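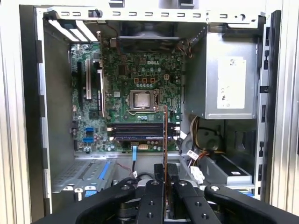 1/ Friday, open day at Vovon. The Arkow cell was on desktop PC disassembly and reassembly, with a Universal Robots pendant and two-finger work at card level. Notes follow, mostly for the Murkura people who couldn't travel.

2/ Layout: tower on its side on a slotted aluminium table, side panel off, printed grey fixture to the left of it. CPU exposed in its socket, no cooler. The talk gave 195 mm as the working height above the case.
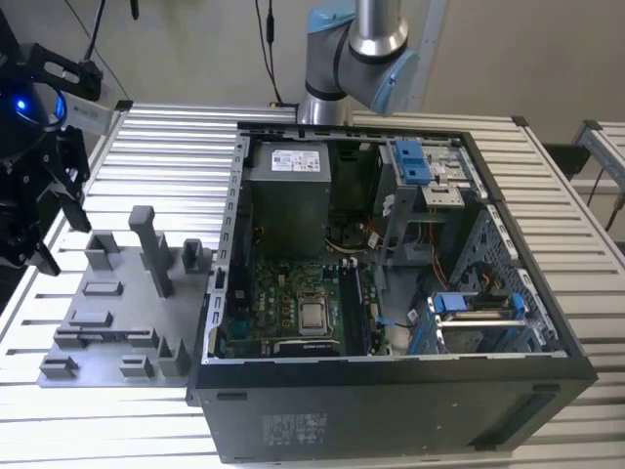
3/ The fixture is Tomić's design, revision 6. Blocks, slots and open sockets on one plate. I asked about tolerances and was told they reprint it when a part starts to bind.

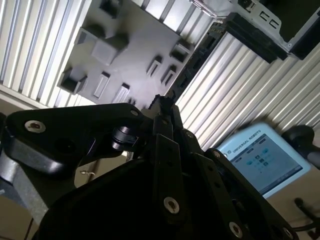
Fixture plate from the wrist camera, pendant lower right.

4/ Cables are the hard part. They hang across the space the fingers need, and the route in has to be planned for each model of case. 7 models supported so far, 6 more due by July.
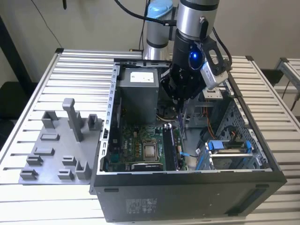 Gripper down in the case, near the memory and the wiring.

5/ Not covered: cycle time, and what happens with a bent latch. I've asked for the slides and will add the link to this thread.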